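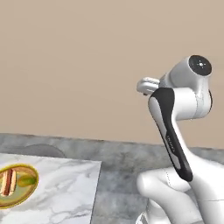

Section 4. What the Simulator Was Willing to Tell Us
October
By Deirdre Brophy
Print this section | E-mail this section

4.1 Why rank policies in a kitchen that does not exist

The previous section left us with a pile of trained policies and no cheap way of telling the good ones from the bad ones. Testing a policy on a physical arm takes a person, a reset, a clean counter, and a tolerance for sausage on the floor. Testing it in simulation takes electricity. The temptation is obvious, and we gave in to it early.

The trouble is that success rates in simulation have a poor record of matching success rates on hardware. We never expected them to match. We asked for something more modest: if policy A beats policy B on the real counter, does it also beat it on the rendered one? A simulator that gets every number wrong but keeps the order right is still worth having. We have colleagues about whom the same could be said.

Our test bed is Dreltach, a set of rendered tabletop scenes built to resemble the physical kitchen corner described in Section 3. The arm, the counter, and the props can be swapped independently. Figure 4 is from the marble-counter set, in which a hot dog sits on a gold-rimmed plate on a white marble board and the arm stands to the right of it.

Figure 4. A rendered view from Dreltach, marble-counter set. The gripper is holding nothing and is well clear of the plate. Wall and counter surfaces are among the items varied in Section 4.3.

4.2 Procedure

We evaluated four policies. Prurilov and Wolent were trained on the same demonstrations and differ in how far ahead they plan: Prurilov commits to a long run of motion before looking again, and Wolent looks again almost at once. Sutcliffe is Wolent with heavy color and texture changes applied to its training images. The fourth is a baseline that replays the nearest demonstration it can find, and we included it out of a sense of duty.

Each policy received the same written instructions, which asked it to move a food item, move a dish, or leave everything alone and return to its starting pose. The last of these was added late, after we noticed that every policy we had trained would pick something up whether or not anybody had asked. Across all scenes and instructions we ran 1,453 simulated trials and 795 physical ones. Physical trials were scored by a person who did not know which policy was running, although after the first afternoon anyone could recognize the baseline by its confidence.

A trial counted as a success if the named item ended up where the instruction said, upright where that had any meaning, with nothing else moved by more than its own width. We argued for some time over whether a hot dog that arrives without its bun has arrived. We decided that it has not. Trials in which the physics engine misbehaved, which in practice meant food departing through the counter, were thrown out and rerun. The trial total above does not include them.

Start poses were drawn from a fixed list, and the same list was used on the physical arm. We measured the offset between the rendered base and the real one with a tape and then with something better than a tape. The two measurements disagreed, and we used the second.

4.3 Results

The ranking held. Sutcliffe came first in both settings, Wolent second, Prurilov third, and the baseline last by a distance that made further statistics feel unkind. The absolute success rates did not hold at all. Every policy did better in Dreltach than on the physical counter, and Prurilov gained the most from the move. We think this is a matter of friction. Rendered food stays where it is put down, and a policy that rarely checks its work is well suited to a world in which nothing rolls.

When we split the trials by instruction, the picture became less tidy. For moving dishes, the order was the same in simulation and on hardware for every counter surface we tried. For moving food, Wolent and Prurilov traded places on two surfaces, and we would not advise anyone to choose between them on simulated evidence alone. For leaving everything alone, all three learned policies looked equally well behaved in simulation. On hardware, Prurilov could not resist.

We then varied one thing at a time. Changing the wall color made almost no difference to any policy, which disappointed the author who had spent a week on walls. Changing the counter mattered more. On patterned stone, Wolent sometimes stopped short and hovered above a patch of dark veining for the rest of the trial. Sutcliffe, which had seen far uglier counters in training, did not do this. Changing the camera angle hurt everyone, and it hurt them in the same order in both settings. We take that as the most useful single result in this section.

Lighting deserves a separate word. Dreltach's default light is soft and even, and our physical room's light is neither. We tried adding a hard side light to match the room. Success rates in simulation fell closer to the real ones, and the ranking got worse. We do not have a good account of why. One possibility is that our imitation of the room's light was simply bad, and that a flattering light applied equally to all is a fairer judge than a badly copied one. We have left the default in place and mention the attempt here so that the next group may waste less of its summer.

4.4 What went wrong

Two failures are worth recording. The first concerns contact. Our hot dog is modeled as separate rigid pieces, sausage and bun, held together by a rule that releases them under enough force. The threshold for that force was picked by hand. An early value made the bun indestructible, and for a while all our policies appeared to be gifted. We reran everything after fixing it, and none of the earlier trials are reported.

The second concerns the scoring. In simulation, success was decided by a script with perfect knowledge of where everything was. On hardware, it was decided by a person leaning over a counter. When we had the same person score a set of recorded simulated trials from video, she was more generous than the script, mainly toward items that had landed near enough to the target to satisfy a hungry observer. The ranking survived her generosity, but the gap between Sutcliffe and Wolent shrank. Readers comparing our numbers with those of other groups should check who, or what, was doing the judging.

4.5 How far to trust this

We would use Dreltach to discard weak policies before anyone touches the hardware, and we now do. We would not use it to pick a winner between two policies that score close together, and we would not quote a simulated success rate to a person who intended to eat the result. All four policies were trained on 1,204 demonstrations collected on one arm in one room, and we cannot say whether the ordering would survive a different arm, a different task family, or a room with a window in it.

The case of Prurilov is the one we would most like to understand. A policy that looks away for long stretches is rewarded by any simulator in which objects are obedient, and most simulators are staffed entirely by obedient objects. Section 5 adds small random pushes to items after they are set down and asks whether that alone is enough to close the gap.

Related items
Section 3. The Physical Kitchen Corner and Its Rendered Copy
Section 5. Nudging the Furniture: Disturbances After Release
Appendix B. Scoring Rules, Including the Bun Ruling
Technical note: Camera Placement and Policy Ranking in Dreltach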